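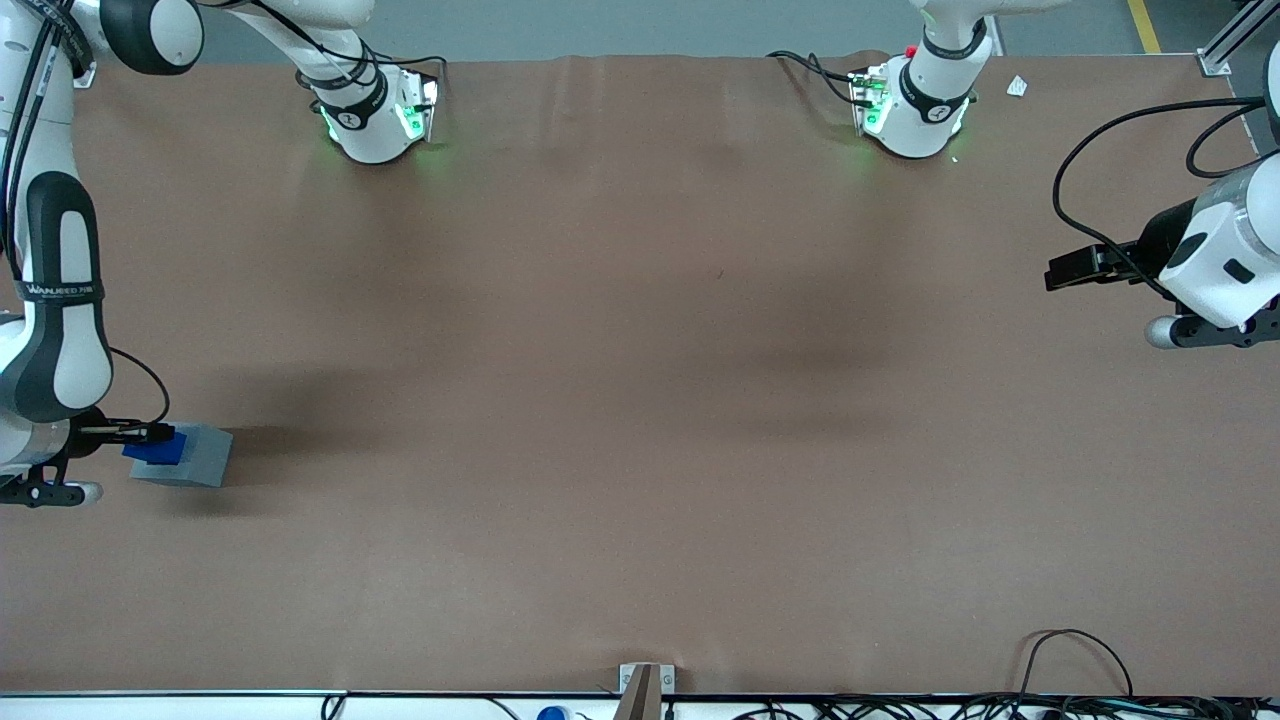 Minutes taken by Tamsin Lockyer, Panganiban Robotics Club

Present: Shiuli Kodikara, Steinar Skov, Charoen Panyasiri, Tamsin Lockyer. Apologies from Gaëtan Maillard.
Start 4:15 p.m. December minutes approved.

1. Foam block task
The right arm has its gripper closed on the blue piece at the end of the gray block - great to see! Steinar wants the left arm to join in next, and everyone is keen. Charoen will write the left arm's approach. Shiuli asked for slower moves near the block. Agreed.

2. Practice log
We're at 219 runs and the goal is 1000 before the Clodier meet. Ambitious, but what a fun target! Sign-up sheet goes out tonight.

3. Money
$31 left for supplies. More brown paper for the table - approved.

4. Team name
Sudness won over Ustimis by 2 votes. Tamsin to tell Gaëtan.

Closed 5:05 p.m.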